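페달식 휴지통

페달식 휴지통은 발로 밟는 페달을 이용해 뚜껑을 여닫는 쓰레기 용기이다. 손을 대지 않고 뚜껑을 열 수 있어 가정의 부엌과 욕실, 병원, 진료소, 음식점, 사무실 등에서 널리 쓰인다. 한국어에서는 페달 휴지통, 발판 휴지통이라고도 하며, 의료 시설에서 쓰는 것은 용도에 따라 별도의 이름으로 부르기도 한다.

목차
1 명칭
2 역사
3 구조
3.1 몸통과 속통
3.2 페달과 연결봉
3.3 뚜껑과 완충 장치
4 재질
5 봉투의 사용
6 용도별 구분
6.1 가정용
6.2 의료용
6.3 업소용
7 관리
8 고장과 수리
9 같이 보기

명칭

한국어에서 휴지통은 본래 못 쓰게 된 종이나 휴지를 버리는 통을 가리키지만, 일상에서는 쓰레기통과 크게 구별하지 않고 쓴다. 상품명에서는 부엌에 두는 큰 통을 쓰레기통, 욕실이나 책상 옆에 두는 작은 통을 휴지통이라고 적는 경향이 있으나 기준이 엄격하지는 않다. 영어로는 페달 빈(pedal bin) 또는 스텝 캔(step can)이라고 한다. 앞의 것은 주로 영국에서, 뒤의 것은 주로 미국에서 쓰인다.

역사

뚜껑이 달린 쓰레기 용기는 오래전부터 있었으나, 발로 여는 방식이 가정에 퍼진 것은 20세기에 들어와서이다. 음식물 찌꺼기를 부엌에서 처리하는 동안 손이 젖어 있거나 더러워져 있는 경우가 많아, 손을 쓰지 않고 뚜껑을 여는 장치에 대한 수요가 있었다. 초기 제품은 철판을 말아 만든 원통에 법랑이나 도료를 입힌 것이 많았고, 안에는 손잡이가 달린 금속제 속통을 넣었다.

이후 플라스틱 성형품이 나오면서 값이 내려가고 무게도 가벼워졌다. 비닐봉투가 보급된 뒤에는 속통을 매번 씻는 대신 봉투를 씌워 쓰는 방식이 일반화되었다. 뚜껑이 천천히 닫히도록 한 완충식 제품은 그보다 늦게 나왔으며, 감지기로 손을 인식해 뚜껑을 여는 전동식 제품도 판매되고 있다. 전동식은 전지를 갈거나 충전해야 하므로 페달식을 완전히 대체하지는 않았다.

구조

몸통과 속통

몸통은 원통형이 가장 흔하고, 벽에 붙여 두기 쉬운 반원형과 모서리에 맞춘 사각형이 있다. 원통형은 판재를 둥글게 말아 이음매를 접거나 용접해 만든다. 이음매는 대개 뒤쪽, 곧 경첩이 있는 쪽에 둔다. 밑면에는 바닥이 긁히는 것을 막고 통이 미끄러지지 않게 하는 플라스틱 또는 고무 테를 끼운다.

속통은 몸통 안에 넣었다 뺄 수 있는 별도의 용기이다. 플라스틱으로 만든 것이 많으며, 들어 올리기 위한 철사 손잡이가 달려 있다. 작은 제품이나 값싼 제품에는 속통이 없는 것도 있다.

페달과 연결봉

페달은 몸통 아래 앞쪽으로 튀어나와 있고, 밑면을 지나는 지렛대를 통해 뒤쪽의 연결봉과 이어진다. 페달을 밟으면 지렛대의 반대쪽이 올라가면서 연결봉을 밀어 올리고, 연결봉이 뚜껑의 경첩 근처를 밀어 뚜껑이 열린다. 발을 떼면 뚜껑의 무게로 연결봉이 내려오고 페달은 원래 자리로 돌아온다.

지렛대의 받침점이 페달에 가까우면 적게 밟아도 뚜껑이 크게 열리지만 힘이 더 든다. 받침점이 멀면 그 반대가 된다. 통이 가벼우면 페달을 밟을 때 몸체가 앞으로 기울 수 있으므로, 페달이 긴 제품은 바닥에 추를 넣거나 밑면의 테를 넓게 만든다.

뚜껑과 완충 장치

뚜껑은 평평한 것과 가운데가 볼록한 것이 있다. 볼록한 뚜껑은 얇은 판으로도 강도를 얻을 수 있고, 내용물이 통 위로 조금 올라와도 닫힌다. 평평한 뚜껑은 낮은 선반 아래에 두기에 알맞다.

완충 장치로는 점성이 있는 기름을 채운 회전식 감쇠기나 공기 실린더가 쓰인다. 감쇠기가 없는 제품은 뚜껑이 떨어지면서 소리가 나므로 뚜껑 안쪽이나 몸통 테두리에 고무 조각을 붙여 충격을 줄인다.

재질

스테인리스강은 녹이 잘 슬지 않고 닦기 쉬워 몸통과 뚜껑에 많이 쓰인다. 표면 마감에는 광택을 낸 것과 가는 결을 낸 것이 있다. 광택 마감은 지문이 잘 보이며, 결을 낸 마감은 지문이 덜 보이지만 결과 어긋나는 방향으로 문지르면 흠이 눈에 띈다. 제품에 따라서는 지문이 덜 남도록 투명한 도막을 입히기도 한다.

도장 강판은 색을 다양하게 낼 수 있고 스테인리스강보다 싸지만, 칠이 벗겨진 곳에서 녹이 시작된다. 욕실처럼 습기가 많은 곳에서는 밑면 테두리부터 녹스는 일이 많다. 플라스틱 가운데서는 폴리프로필렌이 흔히 쓰인다. 가볍고 녹이 슬지 않는 대신 냄새가 배기 쉽고, 오래 쓰면 경첩 부분이 갈라지기도 한다.

봉투의 사용

봉투는 속통 안에 넣고 입구를 바깥으로 접어 씌운다. 봉투가 통보다 크면 남는 부분이 뚜껑 밖으로 나오고, 작으면 내용물의 무게에 끌려 안으로 빠진다. 남는 부분을 감추기 위해 봉투를 눌러 고정하는 고리를 둔 제품이 있으며, 속통 옆면의 구멍에 봉투 끝을 끼워 넣게 한 것도 있다.

한국에서는 종량제봉투를 통에 직접 씌우는 가정이 많아, 봉투의 용량에 맞춘 통이 따로 판매된다. 통의 표시 용량과 봉투의 표시 용량이 같더라도 통의 둘레가 봉투 입구보다 크면 씌우기 어렵다. 그래서 봉투를 고를 때는 용량과 함께 입구의 너비를 확인한다.
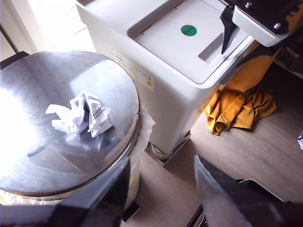

용도별 구분

가정용

욕실용은 3리터짜리가 대표적이며 변기 옆이나 세면대 아래에 둔다. 부엌용은 이보다 크고, 안을 2칸으로 나누어 일반 쓰레기와 재활용품을 따로 담게 한 것도 있다. 칸이 나뉜 제품에는 페달을 칸마다 하나씩 단 것과 페달 하나로 뚜껑 전체를 여는 것이 있다.

키가 700밀리미터 안팎인 통은 허리를 거의 굽히지 않고 쓸 수 있으나 싱크대 아래에는 들어가지 않는다. 어린아이나 반려동물이 있는 집에서는 뚜껑 잠금 장치가 달린 제품을 쓰기도 한다.

의료용

병원과 진료소에서는 손을 통한 오염을 줄이기 위해 손을 대지 않고 여는 용기를 쓴다. 폐기물의 종류에 따라 용기를 나누고, 뚜껑이나 몸통의 색 또는 표지로 구별한다. 주삿바늘처럼 찌르거나 베일 수 있는 물건은 페달식 휴지통에 버리지 않고 뚫리지 않는 전용 용기에 담는다.

업소용

음식점의 조리실에서는 용량이 큰 플라스틱 통을 주로 쓰며, 100리터 급에는 바퀴를 단 것이 많다. 이런 제품은 페달을 통의 폭만큼 넓게 만들어 어느 쪽에서든 밟을 수 있게 한다. 화장실에 두는 것은 좁은 칸막이 안에 들어가도록 폭을 줄인다.

관리

속통은 꺼내어 중성 세제로 씻고 말린 뒤 다시 넣는다. 물기가 남은 채로 넣으면 몸통과 속통 사이에 습기가 차서 냄새의 원인이 된다. 스테인리스강 표면은 부드러운 천으로 결을 따라 닦으며, 철수세미는 쓰지 않는다. 염소계 표백제는 스테인리스강에 점 모양의 부식을 일으킬 수 있으므로 금속 부분에 닿았다면 물로 충분히 헹군다.

여름철에는 음식물이 묻은 쓰레기에 초파리가 생기기 쉽다. 뚜껑이 닫혀 있어도 경첩 쪽의 틈으로 드나들 수 있어 봉투를 자주 갈아 주는 것이 가장 확실한 방법이다. 탈취제를 넣는 칸이 뚜껑 안쪽에 있는 제품도 있다.

고장과 수리

가장 흔한 고장은 연결봉이 빠지거나 휘는 것이다. 페달을 밟아도 뚜껑이 움직이지 않으면 통을 비우고 뒤집어 연결봉의 끝이 지렛대의 구멍에 걸려 있는지 확인한다. 빠져 있으면 다시 끼우고, 휘어 있으면 펜치로 편다. 뚜껑이 끝까지 닫히지 않을 때는 봉투가 경첩에 끼었거나 속통의 손잡이가 서 있는 경우가 많다.

완충 장치가 고장 나면 뚜껑이 갑자기 떨어지거나 반대로 열린 채 멈춘다. 감쇠기는 분해해서 고치기 어려워 부품째 바꾼다. 플라스틱 경첩이 부러진 제품은 교체용 뚜껑을 구할 수 있는지에 따라 수리 여부가 정해진다.

같이 보기

쓰레기 종량제
분리수거
의료폐기물
지렛대
스테인리스강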